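薬の時間

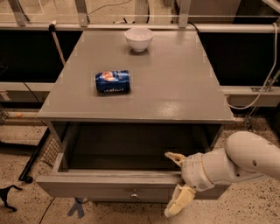 アガタ・サンナが祖父の薬のことを初めて本気で心配したのは、祖父が朝の血圧の薬を夕方にもう一度飲んで、台所で立ちくらみを起こした日のことだった。幸い椅子の背につかまったので、どこも打たずに済んだのだけれど、電話口で「いやあ、床がちょっと近くなってな」と笑う声を聞いたとたん、アガタは職場の廊下でしゃがみこんでしまった。その週のうちに休みをもらい、列車を乗り継いでトリムソープの町へ帰ってきて、まずは台所をひととおり見てまわった。灰色に塗られた引き出しつきの机の上には、小さな白い鉢がひとつと、へこんだ青いペプシの缶が横倒しになっていて、引き出しは空で、薬の袋は戸棚に、古い順でも新しい順でもなく、ただもう入るだけ詰めこまれていた。アガタはその前に腰をおろし、コートも脱がないまま、袋を一枚ずつ取り出しては日付を読んでいった。

祖父の名はトレヴァー・ウィンという。正しくはトレフォー・ウィンと読むのだが、町の人はみんな好きなように呼ぶし、本人も訂正するのをもう何十年も前にあきらめている。若いころは港で荷の勘定をする仕事をしていて、数字にはめっぽう強かった。だからこそ、自分が薬を数えまちがえるなどとは思ってもみなかったらしい。

「医者が三人いるからいかんのだ」と祖父は言った。「心臓の先生と、膝の先生と、それから眠れないのを診てくれる先生と。みんないい人でな、いい人だから、みんな薬をくれる」

「ほかの先生の薬のこと、ちゃんと話してる?」

「聞かれれば話すさ」

聞かれなければ話さない、ということである。アガタはため息をついて、お湯を沸かした。祖父の家のやかんは口のところが少し曲がっていて、注ぐときにこつがいる。子どものころに祖母から教わったそのこつを、手がまだ覚えているのがうれしかった。

翌日の午後、アガタは袋を全部かばんに詰めこんで、坂の下の薬局へ行った。店の名はフィオーレといって、花屋のような名前だけれど、昔からずっと薬局である。奥から出てきた薬剤師は背の高い、ゆったりした動きの男の人で、名札にはファシル・ゲブレツァディクとあった。アガタが事情を話しおえるまで、彼は一度も口をはさまなかった。うなずきもせず、ただじっと聞いていて、話が終わったところで「全部、出してみましょうか」と言った。

かばんの中身は、受付台の上に小さな山になった。

「膝の先生は、アスタウに通っておられるんですね」

「はい、バスで。あそこの病院のほうが待たなくていいって、本人が」

「こちらの痛み止めなんですが」とファシルさんは袋のひとつを指で押さえた。「心臓の先生は、これをご存じでしょうか」

アガタは答えられなかった。知っているかもしれないし、知らないかもしれない。そのどちらなのかを、家族のだれも確かめたことがなかったのだ。ファシルさんは責めるような顔はしなかった。こういうことは本当によくあるんですよ、と言って、痛み止めの中には血圧の薬の効き目を弱めたり、腎臓に負担をかけたりするものがあるのだと、急がずに説明してくれた。それから眠り薬のこと。年をとると薬が体から抜けるのに時間がかかって、朝になってもまだ残っていることがある。夜中にお手洗いに立ったとき、それでふらつく人もいる。

「じゃあ、やめさせたほうがいいんでしょうか」

「いえ、ご自分の判断で急にやめるのは、やめておいてください」そこだけは少し強い声だった。「先生がたと相談しながらです。私から電話をしてもいいですし、お祖父さまと一緒に、一度ここへいらしてもらえませんか。お薬はご本人のものですから、ご本人とお話がしたいんです」

帰り道の坂は、来たときよりも長かった。アガタはその言葉を何度も口の中で転がした。ご本人のもの。思えば自分は朝からずっと、引き出しの中身をどうにかすることばかり考えていて、祖父がどうしたいのかは一度も聞いていなかった。

夕食は豆のスープにした。祖父はスプーンを持ったまま、しばらく湯気を見ていて、それからぽつりと言った。

「アガタ、おまえ、わしがぼけたと思っとるか」

「思ってないよ」

「わしは思っとる」と祖父は言った。「少しだけな。朝に飲んだかどうか、思い出そうとすると、きのうの朝が出てくるんだ。きのうの朝と今朝が、まるで同じ顔をしとる。前はばあさんが隣で、ほら飲みなさいと言うたから、それで朝が朝になっとったんだが」

祖母が亡くなったのは六月だった。庭のすぐりが赤くなりはじめたころで、祖父はその年、ひと粒も摘まなかった。アガタはスープをよそい足しながら、何か言わなければと思い、けれどちょうどいい言葉が見つからなくて、結局パンを切った。祖父はそのパンを黙って受けとり、スープにひたして、うまい、と言った。

次の日、ふたりで坂をおりた。祖父はいちばんいい上着を着て、ネクタイまで締めた。薬局へ行くのにネクタイはいらないよ、とアガタが言うと、人に会うのにいらんことがあるか、と返ってきた。なるほど、それもそうだと思った。

フィオーレの奥には小さな相談室があって、丸い机をはさんで三人で座った。ファシルさんはまず、祖父に一日のことをたずねた。何時に起きるのか、朝は何を食べるのか、お茶は好きか、散歩には出るのか。祖父ははじめ、裁判にでも出たように硬い声で答えていたが、港の話になったあたりから背もたれに寄りかかり、しまいには、荷を五百も積んだ船の目録を一晩で書き写したときの自慢話まで始めた。アガタはもう百回も聞いた話だったけれど、ファシルさんが「一晩で、ですか」と本当に驚いた声を出したので、なんだか初めて聞くような気持ちになった。

「トレフォーさん」とファシルさんは言った。正しい読み方だった。祖父の眉がぴくりと上がった。「その目録は、書いたものにしるしをつけていかれたんですか」

「もちろんだ。つけなきゃ、どこまでやったかわからんようになる」

「お薬も、しるしをつけませんか」

祖父は口を開けて、それから閉じた。そして、こらえきれないというふうに笑いだした。あんまり長く笑うものだから、店のほうからだれかがのぞきに来たほどだった。

そこからは、思っていたよりずっと手間がかかった。心臓の先生はヤーラス・ティアニーという年配の人で、電話がなかなかつながらず、つながったと思えば回診に出ていた。膝の先生のパスカル・ラマースは若くて話が早かったが、話が早すぎて、アガタは三度も聞きかえさなければならなかった。それでもふたりとも、ファシルさんからの連絡を受けて、それぞれの処方を見直してくれた。膝の痛み止めは飲み薬から塗り薬になった。血圧の薬は、血液の検査をしてから量を決めなおすことになった。眠り薬はいっぺんにはなくさず、日をかけて少しずつ減らしていくのだという。

「減らしているあいだ、眠れない夜もあるかもしれません」と、眠りのほうの先生は言ったそうだ。祖父はそれを聞いて帰ってきて、眠れなければ起きとればいい、と強がった。そのくせ、寝る前のお茶はきちんとやめた。

アガタは町を離れる前に、一週間分の仕切りがついた薬入れを買ってきた。プリンディコという名前のついた、ふたが朝と夜で二色に分かれているものだ。祖父はひと目見て、おもちゃみたいだと言った。けれど、勘定の帳面のほうは自分で用意した。昔の仕事で使っていたのと同じ、罫線の細い、背を糸で綴じた帳面である。どこで見つけたのかとたずねると、物置にまだ二冊残っていたのだという。

最初のページには、祖父の角ばった字でこう書いてあった。

二〇二一年一月十六日。朝、血圧、済。膝、塗った。臭い。

「臭いは書かなくてもいいんじゃない?」

「気づいたことは何でも書いてくださいと、あの薬剤師が言うたんだ」

列車が出る日の朝、霧がひどくて、駅までの道はほとんど何も見えなかった。祖父は見送りに行くと言ってきかず、アガタの腕につかまりながら、いつもの倍も時間をかけて歩いた。途中で一度立ちどまり、息をととのえながら、こんなことを言った。

「ばあさんの薬な。最後のころは、わしが出してやっとった。あれは一度もまちがえんかったぞ」

「うん」

「人のぶんは、まちがえんもんだな。自分のになると、どうもいいかげんになる」

アガタは祖父の腕を少しだけ強く抱えた。外套ごしに、その腕は思っていたより細くて、思っていたより温かかった。駅に着くと、祖父は窓口のわきのベンチに腰かけ、内ポケットからあの帳面を取りだして、鉛筆をなめ、何やら書きつけた。のぞきこもうとすると、さっと手で隠す。

「なに書いたの」

「勘定だ」

それきり教えてくれなかったので、アガタがその中身を知ったのは、ずいぶんあとになってからである。町に戻って最初の定期の相談の日、祖父はひとりで坂をおりてフィオーレへ行き、ファシルさんに帳面を見せた。ファシルさんはそれを一ページずつめくり、朝のふらつきが減ってきたこと、夜中に起きる回数も少なくなってきたことを、祖父と一緒に確かめた。そのあとの電話で、祖父がしぶしぶ読みあげてくれたのだ。

朝、血圧、済。駅まで歩く。十六分の道が長くかかった。ふらつきなし。孫の手、冷たい。手袋を買ってやること。

電話のむこうで、やかんの鳴る音がした。祖父は、ちょっと待て、と言って受話器を置き、それからだいぶ長いこと戻ってこなかった。アガタは耳に電話をあてたまま、曲がった口からお湯を注ぐ音と、薬入れのふたがぱちんと開く音と、鉛筆をさがしているらしい、ぶつぶついう声を聞いていた。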